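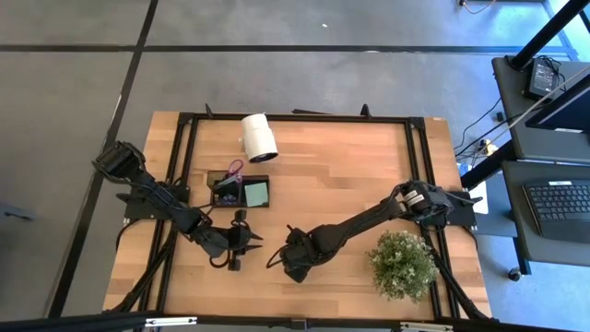
Butcher-block grain on a light wooden tabletop

Cooking in a Rental Kitchen: My Best Tips for Eating Well on Vacation

Posted by Katalin Vass, 25/12/2018

I love restaurants. I plan whole trips around them! But my favorite meal of any vacation is nearly always the one I cook myself, in a strange kitchen, with something I bought that morning and had no idea how to pronounce. If you've been booking places with a kitchen and then only using it to make coffee, I'd love to talk you into doing a bit more.

After a good many rentals (our last one was in Ustthorpe, right behind the fish stalls, and I could have stayed all winter) I've got a way of doing things that works in a big farmhouse kitchen and in a hot plate on a shelf.

Before you leave home

Look at the kitchen pictures in the listing, and zoom in. You want to know how many burners there are and whether there's an oven. A surprising number of places say "full kitchen" and mean a microwave and a sink. Write and ask about the oven if you can't see one. Owners are usually happy to answer, and sometimes they'll tell you which baker to go to while they're at it.

Then pack the kit. Mine fits in a zippered pouch the size of a paperback and it has been on every trip for years:

A small knife you like, in a blade guard, in the checked bag
A vegetable peeler
Salt, the good flaky kind, in a jar with a tight lid
Pepper in a little grinder, or whole in a twist of foil
One spice mix you could eat on anything
A few rubber bands and zip bags
A thin dish towel
A flat silicone lid that fits on most bowls

The knife is the one I'd never skip. Rental knives are terrible, all of them, everywhere. Mine came in a canvas sleeve from a shop called Radell and the sleeve wore out long before the knife did. If you're only taking a carry-on, leave the knife and buy a cheap paring knife at the first supermarket you see. Leave it in the drawer for the next people. They'll be so pleased!

My spice mix is cumin, smoked paprika, dried garlic and a pinch of sugar. It goes on eggs, potatoes, roast chicken, popcorn. Desmond Okafor, who I've shared more than one rental with, carries chili flakes and nothing else, and he eats very well too.

Check the food rules for wherever you're going. Dry spices in a sealed, labeled package are fine to bring into plenty of places, but not all of them, and meat, fruit and cheese are a different story.

The first ten minutes

Open every cupboard before you go shopping. I mean every one, and the drawer under the oven. I once bought oil, salt, sugar and vinegar and came back to find a shelf full of them behind the ironing board.

Make a quick note on your phone of what's missing. Check for:

A pan with a flat bottom
A pot big enough for pasta
A strainer
A can opener
A corkscrew
Matches, if it's a gas stove
Dish soap and a sponge that you'd be willing to touch

Run a sink of hot soapy water and wash the pan, the pot, the cutting board and the knives you plan to use. Do it with the radio on and a glass of something. Wipe down the counter and let it dry. Now it's your kitchen.

While you're there, turn on each burner and see how it behaves. Electric ones can take ages to heat and ages to cool, so for anything delicate I slide the pan off onto a cold burner when it's done.

Shopping without buying too much

Everybody overbuys on the first day, me included. The market is gorgeous, you're hungry, and suddenly there are three kinds of plums. So I go twice. First trip: breakfast things, butter, a lemon, an onion, eggs, bread. Second trip, the next morning, with a coffee inside me: the fun stuff.

Set yourself a number if it helps. We used to put 30 in local money in an envelope for the first shop and stop when the envelope was empty. It was a bit silly, and it worked beautifully. (It did not work in a country where 30 bought one tomato.)

Buy the smallest bottle of oil they have. Skip the vinegar and use lemon. Buy butter instead of two kinds of fat. Pick cheeses with a rind if your fridge is weak.

Ask people how they cook things! Point at the odd green bundle and make a stirring motion, or a chopping one. At the Haline market hall I got a full lesson in bitter greens from a man with no English and wonderful hands: boil them hard, squeeze them out, fry them in garlic until the edges go dark. I make them that way at home now, with kale, with chard, with whatever's sad in the drawer.

Go late on your last day for bargains, early on every other day for the best of everything.

Working on a tiny counter

Small counters are the usual problem, and there are a few good ways around them.

Put a cutting board across the sink. Check that it sits steady first, and tuck a damp cloth under one end if it wobbles.

Do all the chopping before you turn on any heat. Scrape everything into bowls, mugs, cereal packets, whatever there is. Wash the board and put it away. You've just got your counter back.

Use the dining table. I'd put this one in capital letters if I were the type. Lay a damp dish towel on it, set the board on top and sit down to peel and chop like somebody's grandmother. It's lovely, and other people tend to sit down and help. Never cut straight on a wooden table that belongs to someone else, and don't set a hot pan on it either. A folded towel isn't enough under cast iron. Use an upturned oven tray, or put the pan back on the stove and serve from there.

If you do spill something on bare wood, blot it right away. Red wine and beet juice won't wait for dessert.

A bowl for scraps next to the board saves a dozen walks to the trash.

When the knife is blunt

Turn a ceramic mug upside down and look for the rough, unglazed ring on the bottom. Stroke the knife along it, away from you, at a shallow angle, 10 strokes on each side. Keep your fingers well back. Wipe the blade before you use it. It won't be razor sharp but it'll get through a tomato, and you'll feel like a genius.

If there's no mug with a rough ring, tear instead of cutting. Torn bread, torn herbs, torn mozzarella, chicken pulled apart with two forks. Half of my best vacation lunches have had no knife work in them at all.

Four suppers that fit in one pan

Eggs and market greens. Soften an onion in butter, pile in the greens, make dents, crack in the eggs and cover with a plate until the whites are set. Lemon over the top. Bread on the side, more than you think.

Tomato rice. One cup of rice, one chopped tomato, a spoonful of butter, two cups of water, salt. Lid on, low heat, 20 minutes, then leave it alone a little longer. Crumble any local cheese over it.

Potatoes with everything. Slice them thin, fry them slowly with the lid half on, and add whatever the butcher talked you into. I had these in Ustthorpe with a smoked sausage I still think about.

Fish in a parcel. You need foil and an oven. Fish, butter, lemon, a bit of fennel if you've got it, and seal it well. It's ready when the thickest part flakes. No washing up, and no smell in a one-room apartment.

Saving the leftovers

Rubber bands close anything. Empty jam jars hold salad dressing, half an onion, the last of the olives. Leftover rice should go into the fridge quickly, and if the fridge isn't properly cold, I'd rather throw the rice out.

Day-old bread gets fried in butter and rubbed with garlic. Soft fruit goes in a pan with sugar for a few minutes and onto the next day's yogurt. Cooked potatoes go into an omelet. The end of a wine bottle goes into pretty much any pan you've just fried meat in.

We usually make the last night a "fridge supper" with everything on the table at once, and I'm always astonished at how good it is. One year it was pickles, four spoonfuls of lentils, a boiled egg each and an entire chocolate cake.

Leaving it nice

Take the trash out. Empty the fridge and leave its door shut unless the owner says otherwise. If you've bought salt, sugar, tea or an unopened packet of pasta, leave it in plain sight with a friendly note. Check the house rules first, as some owners want everything gone. And look in the dish rack for your peeler! I've left some 29 of them across the world by now, or so my family claims.

From the comments

Preben Nørgaard: The mug trick! I tried it in our cabin kitchen last August and cut up a whole squash. Do you pack a corkscrew as well?

Katalin: I don't, but I always check the drawers for one before I buy wine. A little folding one in the checked bag would be a fine idea.

Valdemar Juhl: We bring a small nonstick pan with socks packed inside it. Takes up no room and pancakes are guaranteed.

Katalin: Socks in the pan! I'm doing this on the very next trip.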